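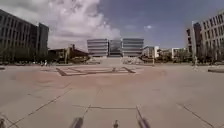 Nadiia Demchenko writes that her robot learned the drive across the square from her in one afternoon and then kept swinging left at every seam in the paving, and she wants to know if she must throw away all the runs. No, Nadiia, please keep them. I had the same trouble, and I think the fault is in the thumb of the driver and can be repaired with a few new runs.

I collect on this page my tips for teaching a small wheeled robot a route by remote control. I do it as a hobby, in the same workshop where I repair chairs, so the tips are simple ones.

Before you go out

Clean the contacts of the remote with a dry cotton cloth. Charge both batteries, the one of the robot and the one of the remote. Mine is an old Flutport remote, and when its battery is low the left stick becomes lazy. You don't feel it in the hand, but the robot records it and will copy it later.

Wipe the lens with the kind of cloth you use for glasses. Kitchen paper leaves small fibers.

Write the name of the route on a piece of masking tape and put it on the lid of the case. I once mixed two routes in one folder, and it took me a whole Thursday evening to separate them.

Driving the route

Choose one far point and drive to it. Wide paved places are difficult for a beginner, as the hand has nothing to follow and starts to follow the lines on the ground. This is what happened to Nadiia, I believe. Look at the door or the steps where you want to arrive, and look down only for short moments.

Keep the speed even. I wrapped a rubber band around the stick so that it can't go further than I want, and my runs became much better from that day.

Walk behind the robot and a little to the side. If you walk in front, you will be in every recording, and the robot may learn to follow a pair of shoes.

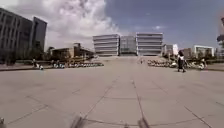

Give way to people early and gently. When somebody is going to cross, slow down well before, wait until the person is gone, and start again softly. If you brake hard in your lessons, you will get a robot that brakes hard. Do the same near parked bicycles: leave a generous space, the same space every time.

Show also how to recover. Put the robot a little crooked on purpose, start recording, and bring it slowly back to the line. I make eight of these for every 40 normal runs. Without them it knows only how to drive when all is well.

Stop after an hour. A tired thumb makes small nervous corrections. İlker Uysal wrote to me that he continues for up to six hours with a cushion under his wrist, but I could not do this.

At home

Look through the runs the same evening, while you still remember which ones were bad. I delete a run if I sneezed, if I talked on the telephone, or if I changed my mind in the middle. From my 137 runs in October I deleted a good part and I don't regret it.

Nadiia, for your left swing: record new runs that cross the seams at different angles, always with the eyes on the far point, and add them to the old ones. Then train again and try it slowly, with your finger on the stop button. Please write me how it goes, and tell me also which wheels you have. With hard plastic wheels the seams shake the camera, and a strip of old bicycle tube glued around each wheel helps with that. Let the glue dry overnight.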